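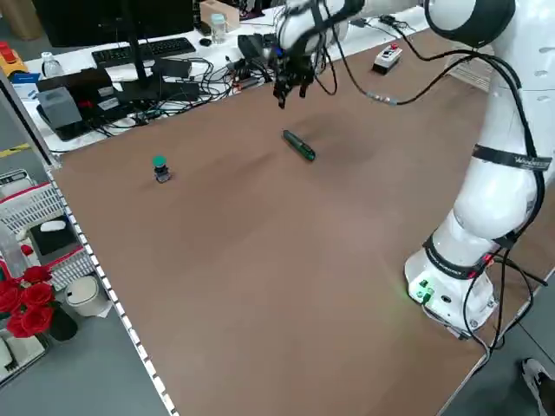
4. Setting up an objection file

Print this page | E-mail this page

Stellgate keeps your letters, deadlines and replies in one place while you object to a licence or permit. It won't write the objection for you. Earlier versions offered to, and the results were polite enough to be ignored by three levels of government.

Before you start, have the public notice in front of you. The examples in this section use the Minhas quarry licence in Ulolen Shire.

4.1 Creating the file

1. From the main menu, choose Files, then New Objection.
2. Type the licence number exactly as it appears in the notice, including any stray spaces. The department put them there and will look for them.
3. Under Decision Maker, choose the office that signs the licence. If the notice names both a minister and a delegate, enter both.
4. Enter the date the notice was published. Stellgate counts 14 days from it by default. Check this against the notice and change it under Deadlines if the notice gives a different period.
5. Press Save.

Note: The date you first heard about the licence at the pub goes in Comments.

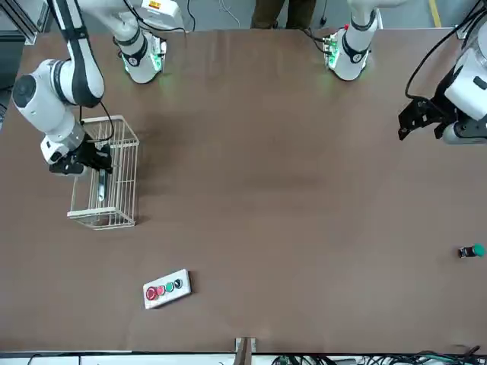 Figure 4-2. Gripper at the wire basket, with the two arms over the tabletop.

4.2 Adding signatories

1. Open the Signatories tab and press Add.
2. Enter each person's full name and street address. A post office box will be accepted by the program and refused by the department.
3. Tick Lead for one person only. All replies go to the lead, so choose somebody who opens their mail.
4. To bring in names from a paper petition, choose Import List. Each list holds up to 500 names; start a second list for the rest.

Caution: Deleting the lead signatory also deletes their correspondence. If Kavitha Thomas and Arlo Nguyen-Tran have fallen out over the wording of paragraph two, use Change Lead and let them sort out the rest at home.

4.3 Preparing the letter

1. Choose Letter, then Blank or Standard.
2. Fill in the Request box in a single sentence. Ask for the thing you want: refuse the licence, pause it, or publish the reasons for it. "Express grave concern" commits the reader to nothing, and the reader knows it.
3. Number your grounds. Stellgate allows 39.

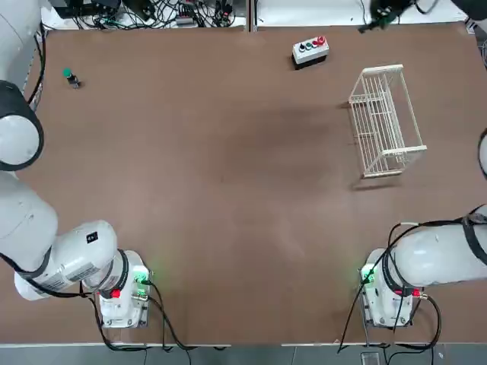 Four good ones will generally do more than the full set, but the limit was raised at the request of users and we aren't going to argue with people who object to things as a hobby.

4. Attach your documents. Each attachment takes the number of the ground it supports.
5. If the letter says you will go to court, tick Legal Step. A reminder appears every time you open the file until you enter a lawyer's name or untick the box.

Note: The reminder can't be turned off in Settings. Empty threats are cheap to type and awkward to explain later — see section 7, Getting Advice, before you make one.

4.4 Lodging and keeping proof

1. Press Preview and read the whole letter aloud, preferably to someone who wasn't at the meeting.
2. Press Lodge. Stellgate sends the letter and stores a stamped copy under Proof.
3. Print the stamped copy. 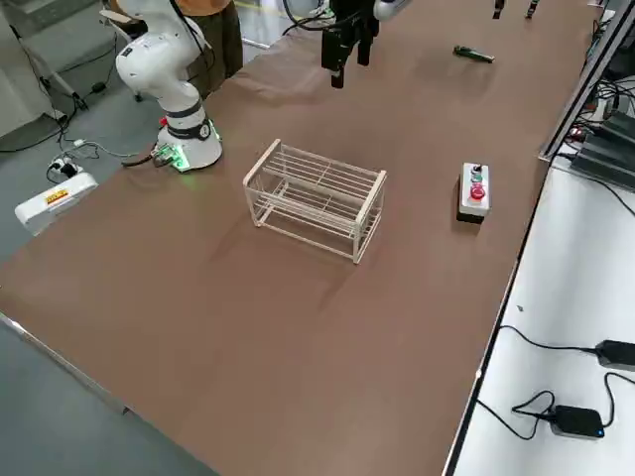

4. Post a second copy by registered mail if the licence notice calls for a signed original. Write the tracking number in the Proof tab.
5. When a reply arrives, scan it and choose Log Reply. An automatic acknowledgement is logged as Receipt. It is not an answer, however warmly it thanks you.

If the Status line still reads Awaiting after 40 days, choose Follow Up. The program drafts a short second letter quoting the date and number of the first. You may adjust the tone, within reason.

Continue to section 5, Sharing a File with Other Groups.

Stellgate User Guide | Contact: Adwoa Aidoo, User Help | © 2019 Stellgate | Back to top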